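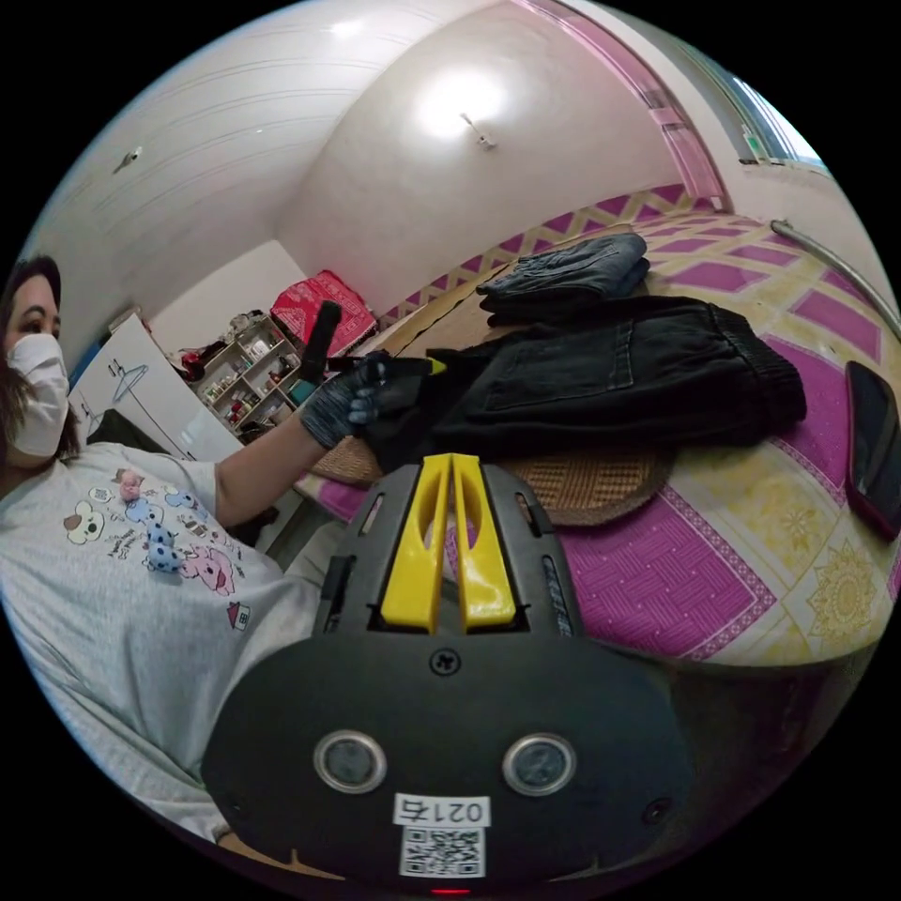 家居整理品牌 Fetby 推出“从床边开始”卧室整理服务，十二月起在 Akham 全城接受预约

【Akham 讯】天气一天天冷下来，柜子里的厚衣服要出来，薄衣服要回去，中间总有那么几天，家里的床上堆着一座小山，晚上想睡觉还得先把小山搬到椅子上，第二天早上再从椅子上搬回床上。相信读到这里的朋友，多少都有过这样的经历。专注家庭整理与收纳服务的 Fetby 今天很高兴地宣布，全新的卧室整理服务“从床边开始”将于十二月在 Akham 正式上线，由整理师上门，陪住户一起把床上、床边、衣柜和抽屉里的衣物与日常小件理清楚，每次上门时长为两小时，结束时床铺是可以直接躺下休息的。

这项服务由 Fetby 与收纳用品商 Morrison 共同筹备，首批体验地点设在 Akham 城东的 Grarnach 住宅区。Morrison 为服务提供收纳盒、分隔板、布袋和标签卡，Grarnach 则在小区的公共活动室里腾出一角，供住户寄放暂时不确定去留的衣物。三方在筹备期间来来回回商量了很多细节，有些细节小到只是一只布袋的提手应该留多长，但正是这些细节让大家觉得，这件事值得认真做。

一切从一张问卷说起

“从床边开始”的缘起，是 Fetby 今年在 Akham 做的一次住户问卷。问卷一共收回 1,333 份，问题都很家常：您家里最难保持整齐的是哪一块地方？换季的衣服通常先放在哪里？有没有一件衣服，您已经很久没穿了，可是每次整理都会重新叠好放回去？

团队原本以为大家会说厨房，毕竟锅碗瓢盆、油盐酱醋天天在用，乱起来很快。结果回答得最多的是卧室，再往下细问，是床。很多住户在问卷的空白处写了长长的一段话，有人说自己下班回家，包、外套、围巾、耳机全往床上一放，等到要睡了才发现没地方躺；有人说孩子的衣服洗好以后就堆在床尾，要穿的时候从里面抽，抽着抽着就分不清哪些是干净的、哪些是穿过一回的；还有一位住户写道，她每年换季都下决心好好收一次，把柜子里的东西全部倒在床上，收到一半累了，坐下来歇一会儿，再站起来的时候天已经黑了，只好原样塞回去。

“我们在办公室里一份一份地读，读得又想笑又觉得心里很软。”Fetby 服务研发团队的负责人说，“大家写得太真实了，我们自己家里也是这样的。床这个地方很特别，它是家里最大的一块平面，又是每天晚上必须空出来的一块平面，所以东西最容易落在上面，也最让人着急。我们就想，那好，就从床边开始吧，名字也是这么来的。”

读完问卷之后，团队把原先按房间面积设计的整理流程放到一边，重新为卧室写了一套。写完以后先在自己员工家里试，试了改，改了再试。有一位整理师把自己的父母家也贡献了出来，老人家一开始不太情愿，觉得让人翻柜子难为情，等到整理师坐在床沿上陪着他们一件一件地看，听他们讲哪件是哪年过年买的、哪件是参加谁的婚礼穿的，气氛就慢慢松下来了。后来流程里专门留出的“说说话的时间”，就是从那次来的。

两小时里，整理师会做些什么

预约成功以后，住户会先收到一条简短的消息，请大家在整理师到达之前做一件小事：把床上的被子叠起来，或者推到一边。除此之外什么都不用准备，地不用拖，柜子也千万不用提前收拾。很多朋友请人上门之前会忍不住先打扫一遍，心意我们领了，可整理师更想看到的是它平常的样子，看见平常的样子，才知道哪里不顺手。

整理师进门后，会先和住户一起看一看卧室，聊聊早上起床和晚上睡前的习惯。有的人习惯坐在床沿穿袜子，那么袜子放在床头柜的抽屉里就比放在衣柜最上层合适；有的人晚上喜欢把第二天要穿的衣服挂出来，那么门后的一枚挂钩，可能比多买一个抽屉柜更有用。这些话聊起来很琐碎，有时一聊就聊远了，整理师也不催，听着听着，心里就有了个大概。

接下来是铺开。住户想先理哪一部分，就把哪一部分放到床上来，上衣也好，裤子也好，或者只是一个怎么也关不上的抽屉。Fetby 建议一次只拿一类，这一类没有理完之前，先不打开别的柜门。床面这么大，一类东西铺上去，往往还能剩下一截，看着心里不慌。深色的衣服容易叠在一起看不清楚，黑色尤其如此，黑裤子、黑毛衣、黑外套远看都是一团，所以整理师会把深色衣物单独摊开，领口朝同一个方向，边理边认。有住户就在这个步骤里认出了几件几乎一样的黑色打底衫，自己也很惊讶，原来每年秋天都觉得缺一件，每年都买了一件。

铺开之后是挑选。整理师不会替任何人决定一件衣服的去留，也不会用“多久没穿就该扔”这样的话来催人。衣服可以分到四个地方去：现在就穿的，挂起来或者叠进手边的抽屉；过季要收的，装进布袋，放到高处或者床下；可以送给别人穿的，另放一边；实在拿不定主意的，放进“再想想”的袋子里。“再想想”的袋子是整套服务里最受欢迎的一样东西，试用阶段几乎每家都要用到，有人装得满满当当，袋口都系不上，也没有关系，换一只大的就是了。

挑选完了，才轮到叠放和归位。Fetby 的整理师各有各的叠法，公司从来不强求统一，住户平时怎么叠顺手，就按住户的叠法来，这样整理师走了以后，家里人自己也能接着做下去。毛衣对折平放，不容易留下肩上的鼓包；T 恤可以立着放进抽屉，图案朝外，找的时候一眼就能看到是哪一件；有印花的衣服翻到里面叠，印花和印花之间不会互相粘住。家里有小朋友的，整理师常常会请小朋友来选自己的衣服放在哪一格，选完贴一张自己画的标签。画得像不像都没关系，反正认得的人是他自己。

小件和编织物，也要有一个去处

衣服之外，卧室里还有许许多多说不上名字归谁管的小东西：备用纽扣、发圈、充电线、眼镜布、单只的耳环、从旅馆带回来的针线包、写了一半的便条。它们平时散在床头、窗台、椅子上，单看每一样都不占地方，合在一起却常常是让人觉得“怎么又乱了”的原因。

Morrison 为这次服务专门调整了一批浅口收纳盒，盒身做得很矮，放进抽屉以后上面还能再搭一层手帕或者围巾。盒子里面的隔板可以自己挪，纽扣占一小格，线卷占一大格，没有一定之规。Morrison 的产品团队说，过去做收纳盒，总想着一盒能装得越多越好，这次跟着整理师跑了几户人家以后，想法变了不少。深的盒子装得多，可是底下的东西就再也见不到面了，浅一点，反倒每样都用得上。

团队还特别推荐大家在床边或者床上准备一样可以随手放小件的平整物件，托盘可以，编织的垫子也可以。整理的时候，先把零碎的小东西都放到上面去，不会滚到被褥的缝里，也不会混进衣服堆里找不着。藤编的圆垫在试用阶段很受住户喜欢，理由五花八门，有人喜欢它轻，有人喜欢它的纹路，有人说家里本来就有一个，夏天垫西瓜用的，冬天闲着也是闲着。藤编和草编的物件平日打理也很省心，用软毛刷顺着纹路把灰刷掉，再用拧得很干的布抹一遍，放在通风的地方阴干就好，不要放在暖气片上烤，烤久了会发脆，边缘容易翘起来。收纳的时候平放，上面不要压重物，竖着靠墙放久了也会变形，这一点不少住户是听整理师说了才知道的。

床下的空间，也在服务范围以内。很多家庭的床下已经塞了一些东西，有些自己也不记得是什么时候塞进去的，拖出来的时候全家都围过来看，像拆礼物一样。整理师会先把床下擦干净，再把换季的布袋放进去，袋口朝外，标签朝外，常用的放在靠近床沿的一侧。至于那些从床下拖出来的旧物，该留的留，该送的送，旧相册和信件之类，整理师一般会建议住户另外找一个安静的下午慢慢看。要是在整理当天翻开了，那这两个小时多半就要在相册里过去了，当然，真要是这样，也不失为一个很好的下午。

戴口罩和手套，是对住户也是对自己的照顾

整理换季衣物时扬起的细灰和棉絮不少，尤其是在柜子深处放了一整年的毛料和绒料，一抖就满屋子飞。Fetby 因此把口罩和手套列为卧室整理的常备用品，住户如果愿意一起动手，整理师也会为住户备上一份。手套建议选贴手的针织款，抓得住布料，又不容易勾丝；涂层太厚的手套拿纽扣和拉链头不方便，戴一会儿手也闷。口罩戴久了说话声音会小一些，大家凑近一点、慢慢说就好了，整理这件事本来也急不得。

开始之前把窗户打开一道缝，结束以后再通一会儿风，床单如果落了灰，就顺手换下来洗。家里有人对尘螨或者羽绒过敏的，预约时请在备注里写明，整理师会把需要抖动的衣物拿到阳台或者窗边处理，床上则先铺一条旧床单，理完连灰带线头一起兜走。带来的旧床单每次用完都会清洗，住户自己家里有不用的，拿出来铺也很好，旧床单在整理的日子里实在是很有用的东西，舍不得扔的朋友终于有了一个理直气壮留着它的理由。

Grarnach 的公共衣橱

在 Grarnach 住宅区，首批体验期间，住户们一共整理出 2,182 件可以转给别人继续穿的衣物。这个数字出来的时候，三方都觉得很意外，也很高兴。大人的外套，孩子只穿过一季的棉鞋，成套的床单被罩，还有好些保存得很好的毛衣，一件一件检查过、洗净晾好以后，挂进了活动室里的“公共衣橱”。小区里谁家有需要，就可以来挑，不登记用途，也不问缘由，拿走就是了。

公共衣橱刚开始只有一根挂杆，后来挂不下了，又添了一组架子。大衣挂在靠门的地方，小朋友的衣服放得低一些，小朋友自己够得到。Grarnach 物业方面表示，最让他们感动的，是住户在衣服口袋里留下的小纸条，有的写着“左边袖口的扣子我重新缝过，很牢”，有的写着“这件很暖和，就是洗的时候要翻过来”，还有一张写的是“陪我面试过，运气不错”。后来大家都学着写，纸条越来越多，物业索性在衣橱旁边放了一叠纸和几支笔。

“住在一栋楼里，平时电梯里碰到也就是点点头。”Grarnach 物业服务中心在回复我们的信里写道，“现在会听到有人说，哎，你身上这件我认识。说的人高兴，穿的人也高兴，两个人就站在楼道里聊起来了。我们原来只是想借出活动室的一个角落，没想到这个角落成了小区里最热闹的地方。”

至于“再想想”的袋子，Grarnach 也为住户留了存放的架子。住户把袋子封好，写上门牌和一个自己定的月份，到了那个月份再来取。取的时候，有人打开看一眼就全部送进了公共衣橱，有人则高高兴兴地抱回家去，说幸好当时没有送掉。两种结果都很好，团队没有统计哪种更多，也不打算统计。

听听整理师怎么说

卧室是一个家里比较私密的地方，请人进来，总归需要一点信任。Fetby 在为“从床边开始”培训整理师的时候，花在“怎么叠”上面的时间很少，花在“怎么待人”上面的时间很多。进门先问哪些柜子可以开，哪些不要碰；看到药品、单据、日记本，合上、放好、不多看；住户说起一件衣服背后的事情，放下手里的活，听他说完。这些要求写在纸上只有薄薄一页，做起来要靠每个人用心。

一位参与了首批体验的整理师在内部分享时讲到，她去过的一户人家，卧室里东西其实不多，整整齐齐的，她还纳闷为什么要预约。后来住户从柜子里抱出一摞母亲织的毛衣，说自己一个人收了好几年，每次都只是换个袋子。那天两个小时里，她们只理了这一摞毛衣，把起球的地方细细修过，在领口里缝上小布条写明是哪一年织的，然后平平整整地放回了最容易拿到的那一层。“我走的时候，她说今年冬天想穿出去。”整理师说，“我在回来的车上一直想着这句话。”

另一位整理师说起自己最喜欢的时刻，是东西都归了位以后，重新铺床的那几分钟。床单抖开，四个角拉平，枕头拍松了放好，整个房间一下子就安静了。有的住户会马上坐下来，用手按一按床垫，好像不认识自己家的床似的。还有一家的小朋友，床刚铺好就一头扎了上去，把大家都逗笑了，于是又铺了一遍。

给想自己动手的朋友

Fetby 一直觉得，整理服务做得再好，家还是要靠住在里面的人来照看。因此这次随服务一同推出的，还有一本薄薄的《床边小册》，由整理师们一起写成，里面没有什么高深的道理，都是日常用得上的小办法。小册将在 Fetby 的服务点和 Grarnach 活动室免费取阅，没有预约服务的朋友也欢迎来拿。我们先从里面摘几段，给大家尝尝味道。

关于开始：挑一个白天，光线好的时候，颜色看得清。先理最小的一处，比如袜子抽屉，理好以后去喝杯水，如果还想继续，再开下一个。

关于裤子和半身裙：穿过一次、还不到要洗的，别和干净的放在一处，也别放在床上。给它们一根单独的挂杆或者一个敞口的篮子，篮子不要太大，满了就是该洗衣服了。

关于换季：收起来之前一定要彻底晾干，口袋翻一遍。口袋里的纸巾洗过以后有多恼人，大家都知道的。毛衣不要装得太紧，给它留一点喘气的地方。樟木块用布包着放，别直接挨着浅色的料子。

关于床单被罩：一整套叠在一起，塞进同套的枕套里面，要换的时候拿一个枕套就全有了。被罩的四角不容易分清，可以在其中一个角的里面缝一小段彩线。

关于家人的东西：别人的衣服，等他在的时候一起理。您看着旧的那一件，可能正是他最喜欢的。

关于理不完：理不完就把剩下的装进一个袋子，放在床以外的地方，写上“下次从这里开始”，然后去睡觉。

小册的最后留了几页空白，给大家写自己家里的办法。Grarnach 的一位住户已经在活动室的样本上写下了第一条，说是把孩子的校服和红领巾用夹子夹在一起挂，早上少喊三声。团队看了都觉得很好，打算重印的时候收进去。

关于预约与服务范围

“从床边开始”自十二月起接受 Akham 全城住户预约，可以在 Fetby 的预约页面上选择上门时段，也可以到任一服务点当面登记。服务时段从早上九点开始，晚上不安排上门，好让整理师们也能按时回家收拾自己的床。年长住户和行动不便的住户在预约时说明一声，可以优先选择时段，家人如果方便，也欢迎在旁边陪着。

每次上门由两位整理师同行，一位主要陪住户看衣物、做挑选，另一位负责叠放和归位，这样节奏不会太赶。住户想全程参与也好，只在需要做决定的时候过来看一眼也好，都可以在当天再商量。需要说明的是，服务不包含家具搬移、重体力清洁和贵重首饰的整理，首饰、证件和现金请大家在整理师到达之前自行收好。

Morrison 的收纳盒与布袋在服务过程中可以试用，觉得合适的可以留下购买，觉得用不上的由整理师带回，没有任何最低消费。Fetby 和 Morrison 也都赞成大家先用家里现成的东西，鞋盒、饼干盒、旧枕套，擦一擦都是很好的收纳用具。有住户家中用了多年的铁皮月饼盒，装针线大小正好，整理师看了以后连说不用换，就它了。

Grarnach 以外的住户如果有适合转送的衣物，可以在整理结束后请整理师一并带到公共衣橱，也可以自己送过去，活动室白天都开着门。送来的衣物请先洗净晾干，扣子掉了没关系，活动室里有针线，有空的邻居会帮着缝上。近来天冷，厚外套、儿童棉衣和毛毯最受欢迎，夏天的衣服也收，只是要请大家等一等，春天再挂出来。

接下来的打算

Fetby 计划在卧室整理服务运行平稳之后，把在床边学到的这些做法慢慢带到玄关和儿童房去。玄关的钥匙、雨伞、快递盒子，儿童房的积木、画纸、穿小了又舍不得收起来的鞋，每一处都有每一处的脾气，团队已经开始读新一轮的住户来信了。Morrison 那边也在根据整理师的反馈试做新的布袋，提手比原来长了一些，可以挎在肩上，两只手就能空出来开柜门。

“很多人跟我们说，等有空了要把家里彻底收一次。”Fetby 服务研发团队的负责人说，“彻底两个字听着就累，我们想请大家把它先放一放。今天只理床上这一块，理完今晚睡个好觉，明天的事情明天再说。要是您觉得一个人开始有点难，那就叫上我们，我们带着旧床单和布袋过来，陪您坐在床边，从最上面那一件看起。”

关于 Fetby

Fetby 是一家立足 Akham 的家居整理服务品牌，为普通家庭提供衣物、卧室、厨房及搬家前后的整理与收纳服务，并定期在各住宅区举办面向住户的整理分享会。

关于 Morrison

Morrison 设计并销售家用收纳用品，产品包括收纳盒、布袋、抽屉分隔板及标签用品。

关于 Grarnach

Grarnach 是位于 Akham 城东的住宅区，小区内设有公共活动室，“公共衣橱”全年向周边居民开放。

媒体如需《床边小册》样本，或希望到 Grarnach 公共衣橱采访，请与 Fetby 媒体联络处联系。采访住户家庭须事先征得住户本人同意，由媒体联络处代为询问。

（完）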